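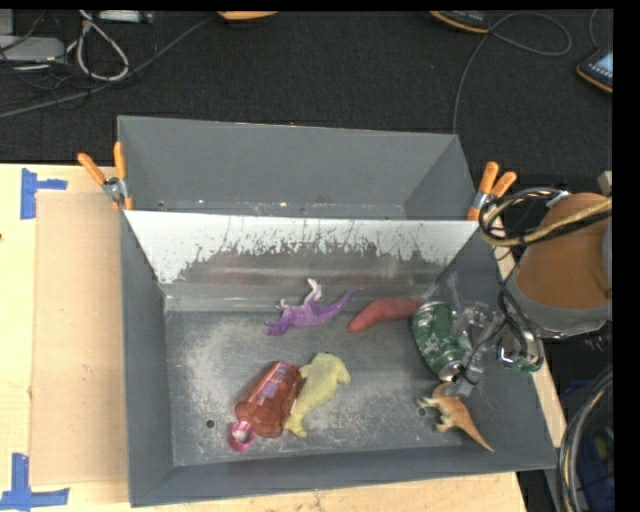

Changes to van leasing and business motor cover from June

Members who lease vans through the Vurnau scheme will see two changes when they renew this summer. The first is to the monthly payment. A standard panel van on a three-year agreement will cost £285 a month plus VAT, with the first three payments due at signing. Agreements already running stay at the rate you signed for.

The second is to the insurance. Tutari will no longer include cover for drivers under 25 in its basic fleet policy. You can still add them by name, but each one has to be approved before they drive – a phone call on the morning is not enough. The excess for a named young driver is £452.

Wenjie Liang has been through the new wording and notes that tools left in a van overnight are only covered if it is locked and parked off the road. Claims for tools are capped at £1,988 per vehicle. If yours are worth more, ask for a separate quote.

About 70 members have agreements ending before the autumn and will get a letter with their final mileage allowance. Please check it against your own records and tell Rawan Daher if the figures differ.

Questions about ending a lease early should go to Omar Harb at the Dallum office. Have your agreement number ready when you ring.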